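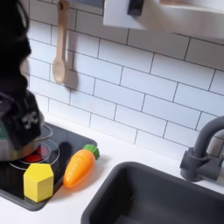 Play kitchen for two children – is a light-up hob worth it?

Posted by lindenkettle
Hello all. We want to buy a play kitchen in May, for my daughter and for the boy I look after in the mornings. The one we like is from Arkonholm, white with a sink and a black hob with red burner lights. My husband thinks the lights are silly and wants the plain Besson, which has only painted rings. Which one do your children use more? Please also tell me if the pots are good, because the metal ones look heavy to me.

Reply by mosshill29
We have had a lit hob for two winters. My son is very serious about it. The pot must stand on the red ring, and if it is anywhere else he says that dinner is cold. With painted rings, which we had before, he put the pot on the floor or in my shoe. So for us yes, buy the lights.

Reply by Tervo_K
I must disagree a little. Lights are nice for one week. After this the batteries are empty and it is a painted ring again, only more expensive. I would spend the money on food and tools.

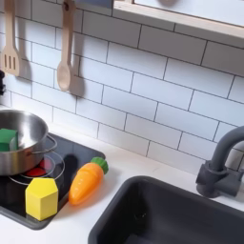
Tools are what mine play with the longest. We had a big box for everything, and they tipped the box out and walked away. Then I hung the things up and the play became much calmer. A wooden spoon and a slotted spatula against the tiles, like in the picture, are enough to begin with. They take them down, they stir, and sometimes they even hang them back. I bought ours from Nemolora, but any small wooden spoon from a normal kitchen shop will do.

Reply by lindenkettle
Thank you both. The hanging idea I like very much. Tervo_K, is it not a problem that they hit each other with the spoons? Mine are two and three years old.

Reply by Tervo_K
Of course they hit each other. The spoons go away until after the nap, and then we try again.

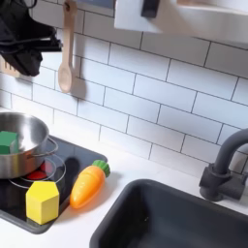 I would also look at the wall behind the counter. Ours has a smooth back that I can wipe, and this I use every day, because the sink gets real water in it although I have forbidden it.

Reply by parsnip2000
About the pots I can say something. Metal is louder than plastic, this is true, but ours has no cracks after years of banging. The plastic set from Listum lost a handle in the first month. Check that the rim is rolled and not sharp, and that the handles are big enough for a small hand.

Reply by mosshill29
I agree about metal, but not about the wall. Stickers come off any wall, believe me.

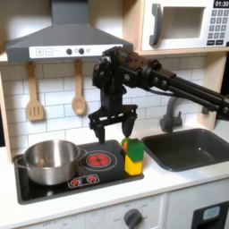

One more thing for lindenkettle: do not keep the blocks in another room. Mine cook blocks much more than they cook the toy vegetables. A yellow one is cheese, a green one is soup, and it changes every day, so I have stopped asking.

Reply by lindenkettle
This made my husband laugh. He now says yes to the lights if I buy the batteries. I will measure the corner tonight and write again when it is built.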